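Starting From the Wrong Place

For most of the spring the group behind Kutdale had one number it did not like. Its grasping policy, trained on 600 recorded pickups, did well when a test began the way the recordings began. When the arm started from somewhere else, or the object had been turned, success dropped to 51 percent.

The usual fix is more recordings. Kutdale's fix was to keep the same object in the same spot and change everything about how the arm gets there. Each run starts from a new pose, and the run is kept whether or not the fingers close on anything. The method is called Pace. It adds 72 approaches to the original set, for 672 in all, and those 72 are picked by the policy itself, from the poses where it is least sure.

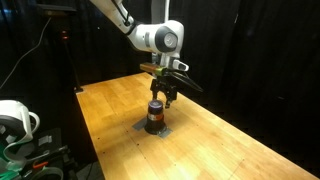
Viola Zuccaro wonders whether the gain would hold up with two objects on the table, and says a policy that has learned one spot very well may have learned little else. The group takes the point. Its tests so far use one object at a time, and the paper says so in its second paragraph.

The results are still worth a look. From unfamiliar starting poses, the retrained policy fails less often, and when it fails it tends to stop short instead of knocking the object over. A stalled run can be restarted in 5 seconds. A spill means resetting by hand. 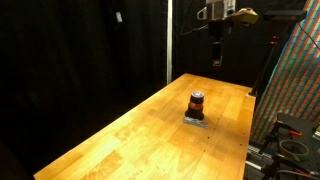

Resetting is where the hours go. An earlier project, Breso, lost whole afternoons to it, because objects drifted a little with each run and the drift ended up in the data. Kutdale wanted a marker that could be checked at a glance, and a gray patch on the wood, with the banded container standing on it, does that job. If the container is off the patch, the run is thrown out.

The group also wrote a small program, Broko, that compares the view before each run with a saved one and refuses to start if they differ too much. It was strict at first and refused nearly everything in the late afternoon.

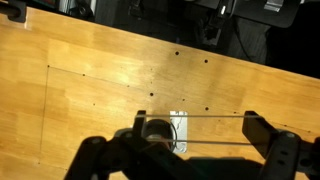 Does the method need a particular kind of arm?
Any arm that can report its own joint positions will do, though the training has to be repeated for each one.

The next round of tests moves the object between runs, and the group expects its numbers to fall before they rise. The code for Broko will be released first, with the recordings to follow once they have been sorted.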